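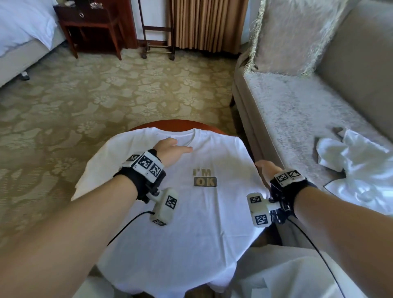
Last updated: December 6, 2019

Rudville's largest hotel will stop washing its own sheets and towels in January and send the work to Holub, a commercial laundry in Flemovside.

The Monska has 100 rooms and has run a laundry in its basement for 32 years. General manager Rosaire Carrier said two of the washers need replacing and the drains under them no longer meet the town code.

"We priced the repairs twice," Carrier said. "It came out higher than the contract both times." 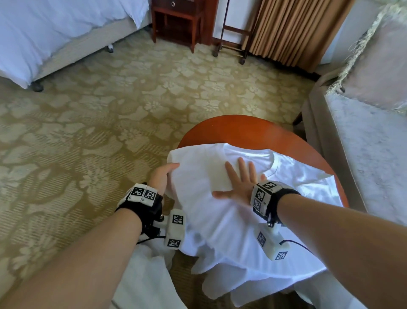

Guest clothing

Shirts and other personal items will go out with the morning truck and come back the next day. Same-day service ends with the change. Guests who need something sooner can borrow an iron from the front desk at no charge.

Clean clothes will be returned to the room and put in the wardrobe, folded or on hangers as marked on the slip.
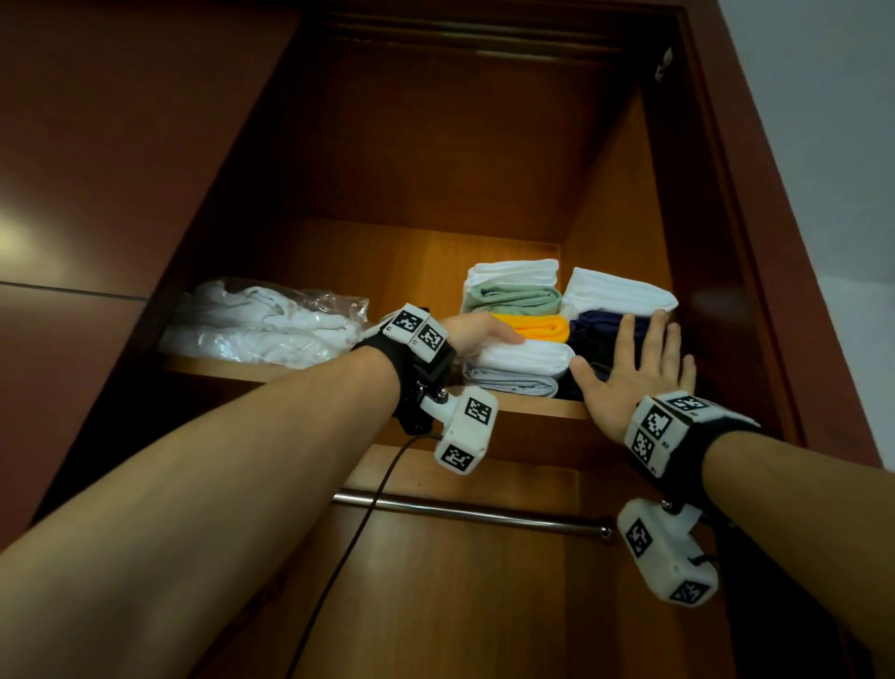

Prices for guest laundry stay the same until spring.

The basement laundry employs 19 people. Carrier said 4 will move to housekeeping and the others have been offered interviews at Holub, which plans to add an evening shift.

The hotel has not decided what to do with the basement space.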